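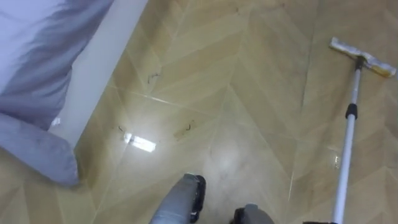 Figure 1. Bedside floor with a few dark strands on the tile, and a fold of the bedding hanging over the side of the bed.

Room Care Basics, Handout 4: The Floor Beside the Bed

Welcome back, everyone, and thank you for bringing your notebooks this time! We spent all of our last session on linens, and I know several of you were ready to move on, so today we go down to floor level and stay there.

I like to begin with the bedside strip because it is the part of a room people walk past when they think they are finished. You make the bed, you smooth the top, you step back and admire it, and all the while there are three little dark bits lying on the tile that you would only notice if you looked straight down. Look at Figure 1 again with that in mind. They could be hair, they could be lint, and for our purposes it makes no difference at all, since they get picked up the same way. There is also a faint brownish smudge on the tile around one of them, and that one wants a second look after the loose bits are gone.

Bedding first

Before any tool touches the floor, lift whatever is hanging. A duvet corner that curls down toward the tile will drag through your clean patch, or it will hide a patch you never reached. Fold it back onto the mattress and leave it there until the floor is dry. (In the Soltani guest rooms, where many of you will do your practice hours, the duvets are generously cut and they do like to slide, so fold them back farther than you think you need to.)

Dry before damp

Please, please do the dry pass first. A damp mop pushes hair along in front of it and then leaves it in a wet little rope against the side of the bed, and you end up on your knees peeling it off with your fingers. Use the flat dry pad or a soft broom, start at the head end of the bed, and work along the side panel toward the foot. Keep the pad flat and close to the panel and pull slowly toward yourself. Pick up what you have gathered before you turn the corner.

Using the shine

Glossy tile is a nuisance in some ways, but it will help you if you let it. Where the ceiling light reflects as a bright patch, the glare can hide a strand completely from one spot and show it clearly from another. So move your head! Take a step to the side, crouch a little, and look across the floor as well as down at it. Wood-look tile needs this more than plain tile does, because the darker streaks printed in the pattern can pass for hair and hair can pass for the streaks. If you aren't sure, touch it with a dry finger.

Chevron and herringbone layouts

On a straight plank layout we tell you to follow the length of the plank. On a zigzag layout there is no single direction to follow, so go by the bed and keep your strokes parallel to its side. The grout lines are where fine dust settles, and they will be running at an angle to your pad whichever way you go. Make one slow pass, turn the pad to its clean face, and make another over the same strip.

Damp pass

Wring the mop until it no longer drips. For the practice rooms we use the Onness floor cleaner, 81 milliliters to the bucket, and the measuring cup is on the shelf by the sink. More cleaner does not give you more shine, it gives you a film, and a film on polished tile shows every footprint. For a smudge, set the mop head on it, count slowly to five, and then wipe. Finish with a dry cloth if the tile looks streaky from the doorway.

For next time

Read the section on baseboards in your packet, beginning on page 117, and try the dry pass beside your own bed at home. Write a few lines about what you found and where it was lying. I am especially curious about the spot near the foot of the bed, so do check there, and bring a spare pad if you have one.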